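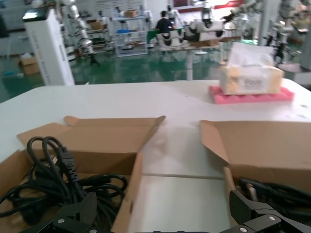 Cable and lead check – back room, Nurton
September 4, 2025
Checked by me (Ermelinda Arruda). Sérgio Cardoso to sign off.

I've kept to the usual list and put my comments under each line, as they never fit in the little column on the form!

1. Leads off the floor and out of the walkway
OK. Much better than last time, when I had to step over two of them just to reach the window.

2. Leads stored in a suitable container
OK for now. Cardboard boxes do the job on a table but I wouldn't want them carried far with the flaps open. Sérgio, could we get lidded tubs before November? Esteves had decent ones in the spring and I've still got the order form somewhere.

3. Coiled loosely, no tight bends
Mostly fine. They're in big easy loops and I'm happy with that. What I'm less keen on is loops hanging over the front of the box – one tug and half the lot comes with it. Please tuck them back in when you've finished rummaging.

4. Each lead tied separately
Not done. I know it's dull (I did a whole shelf of it at the Zivlow office and my thumbs were sore for days) but please use the fabric ties, and go easy on them. Wire ties are not to be used, they cut into the covering.

5. Plugs and connectors: no cracks, bent pins or scorch marks
Part done. I looked over 29 and put 3 aside, two with cracked casings and one with a pin that wobbles. They're in my desk drawer with red tape on. Don't "rescue" them, please.

6. Outer covering sound along the full length
Part done. Run each one slowly through your fingers with it unplugged at BOTH ends. Everything is black, so nicks are hard to spot by eye and you really do need to feel for them.

7. Test labels present and in date
Action. 11 mains leads have no label at all. They're not to be plugged in until Flesa have been to test them. I've emailed and am waiting for a date.

8. Table top clear of drinks and liquids
OK. Tissues are allowed, coffee isn't. You know who you are.

9. Spare leads we no longer need
Action. We must own 200 of these things by the feel of it! If you don't know what it fits, put it in the query pile and I'll go through it with Sérgio.

Result: pass with actions on 4, 7 and 9. Items 5 and 6 stay open until I've finished the rest.

Sign-off (S. Cardoso): ____________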